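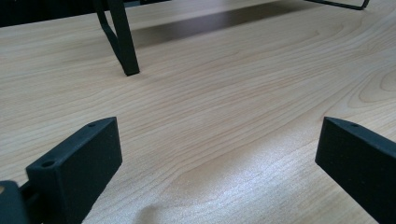

Gripper open over the desk, black metal frame at the back.

Home | Data | Docs | Forum

Plenar desk set

Plenar is our growing pile of hand-held gripper recordings, gathered so a learning system can pick up desk chores by watching. We're so happy to finally share it! The first release has 2772 episodes, all recorded by people holding the gripper, and the Esposito loader reads every one of them.

What's in it

- train: everything not listed below
- val: 200 episodes
- test: 300 episodes, new layouts only

Each episode has video, finger opening and a one-line task note. Clips run about 200 frames — short, but there's a lot going on in them.
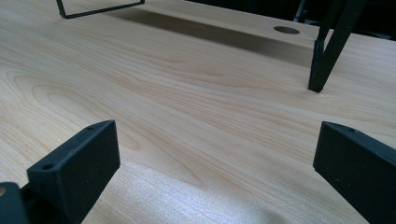

Fingers apart above bare wood grain, raised shelf behind.

Known issues

Glare on the tabletop moves as the gripper moves, and the tracker sometimes drifts over plain wood. We left those episodes in and set drift=1 so you can filter them. Dratarham format only for now; Trornitau export is planned for September.

Questions and fixes go to Beca Bevan. Please send your training results too, we love seeing them!

Filed under: Datasets, Manipulation, Hand-held capture

Comments (3)

mossy_k: Does val share layouts with train?

Beca Bevan: Yes, only test is held out.

tdr88: Loader works great, thanks. Can't wait for the export.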